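# Handheld gripper build – finger flex and slip on round handles

**cusley_bench** wrote:

Second build of the handheld gripper is on the bench at the shared workshop. Parallel jaw, two printed fingers, fisheye lens looking down over the jaws, one small marker per finger so I can recover jaw width from the video. First build used rigid fingers all the way to the tip and chipped two mugs, so this one has soft orange pads on the inside faces.

Problem: flat-sided objects are fine. Curved handles are not. When I close on a handle and lift, the load rotates about the pad contact and I lose the angle before I've gone anywhere. The pads are printed in flexible filament, 15 per cent gyroid infill, two perimeters. Jaw travel is 60 mm. Trigger linkage is off the original plans with a longer return spring.

Before I reprint anything, is this a pad stiffness problem or a linkage problem?

---

**mornis** wrote:

Linkage. The stock trigger gives you poor mechanical advantage near the closed end of the travel, and a handle is thin, so that's exactly where you're working. Put a luggage scale on the trigger and another between the fingers and see what ratio you get at 20 mm opening. Mine was under one.

---

**theda_h** wrote:

I'd look at the pads first. A two-perimeter pad with that infill buckles sideways well before it runs out of squeeze. Push the tip sideways with your thumb while it's closed on a dowel. If it moves more than a couple of millimetres, more trigger force will only buckle it faster.

What are you lifting, and where along the handle? A photo from the tool's own lens would help.

---

**cusley_bench** wrote:

Wok, steel, with soybeans in it as ballast. The handle curves down from a short bracket on the rim, so there isn't much straight length to grab. Bean load is 47 per cent of the total mass on the kitchen scale. I like beans as ballast because they shift when the pan tips, and a slow rotation shows up early.

View through the lens, second build, current pads:
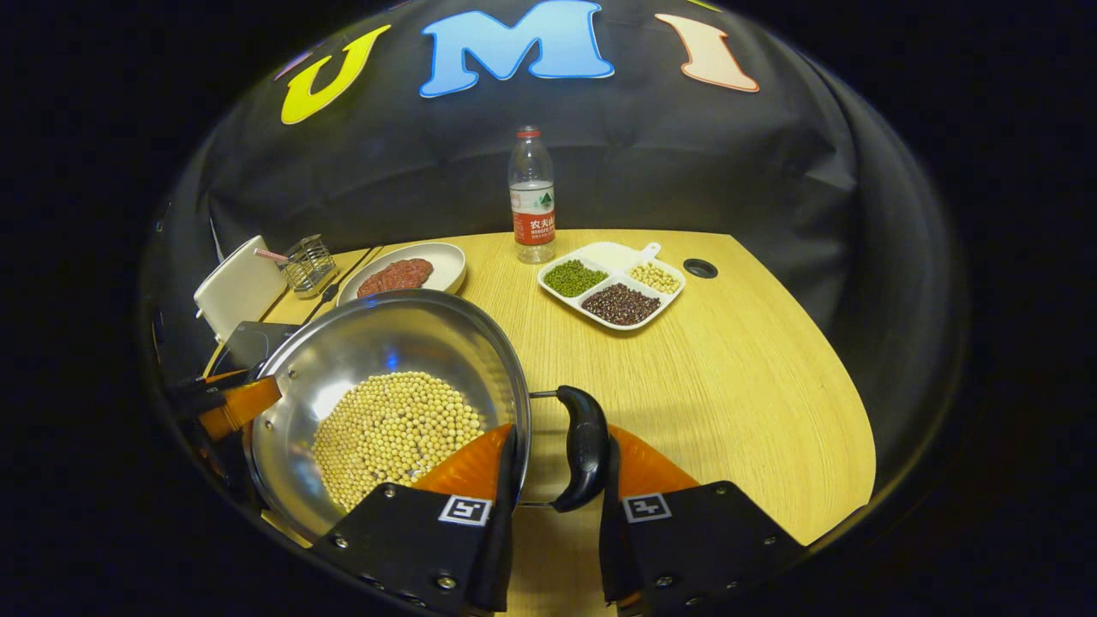 *Handle between the two fingers, marker visible on each plate. A gripper part is on the far rim at left.*

Did Theda's thumb test afterwards on a 20 mm dowel. Tip moves 4 mm sideways. Not great.

---

**pop_rivet** wrote:

The wok is already tilted towards the lens in that shot. With the beans lying in the near half of the bowl, your load isn't where it would be with the pan level. I'd get numbers from a level pan before blaming either part.

Also, check your marker lighting. That wok is a mirror. Mine dropped detections whenever the lamp bounced off something shiny and washed out the white border. A matte laminate on the tags fixed it.

---

**mornis** wrote:

4 mm on a dowel is normal for that style of finger. They're meant to wrap. I've run softer pads than that on a kettle for months. I still say measure the trigger ratio.

---

**theda_h** wrote:

They're meant to wrap in the closing plane. Sideways compliance is a by-product and it does nothing useful on a handle. A kettle handle is fixed at both ends and sits above the load. A wok handle is a cantilever with all the mass out past one end, so the pad sees torque, and the two cases don't compare.

Suggestion: keep the wall facing the object as it is, and go to four perimeters on the ribs. Orient the print so the layer lines run along the finger. Adds very little mass.

---

**kedmont_ak** wrote:

Agree with the ribs, disagree with four. At four my pads stopped conforming and started skating on anything glossy. Three, and drop the print speed. Dry the filament first too. Half the floppy pads I see at our shop are wet filament with voids in the ribs.

And check the screws holding the finger plates. Mine backed out over a weekend of use and I spent an evening blaming the pads. Medium threadlocker, the removable grade.

---

**cusley_bench** wrote:

Results so far, all with the wok level at the start of the lift and the same beans:

| Change | Sideways play at tip | Rotation over a 10 s hold |
|---|---|---|
| Current pads, stock linkage | 4 mm | 19° |
| Current pads, screws re-seated | 3.5 mm | 17° |
| Three-perimeter ribs, dried filament | 2 mm | 6° |

Trigger ratio at 20 mm opening came out at 0.8, so Mornis has a point as well. I haven't touched the linkage yet. I have a new lever arm drawn with the pivot moved 5 mm, which costs some jaw travel.

Matte laminate is on the tags. Detection is at 100 per cent of frames on a short test clip, though the clip was slow and I kept the lamp off to one side.

---

**mornis** wrote:

0.8 is low. Move the pivot and you'll get the rest of that 6° back. Post the lever file when it's printed.

---

**theda_h** wrote:

Some of it. I'd expect the last few degrees to be the handle surface. Try a wrap of grip tape on the handle before you give up travel, it's a five-minute test.

---

**cusley_bench** wrote:

Will do the tape first. The lever is queued behind somebody's planter boxes on the big printer anyway.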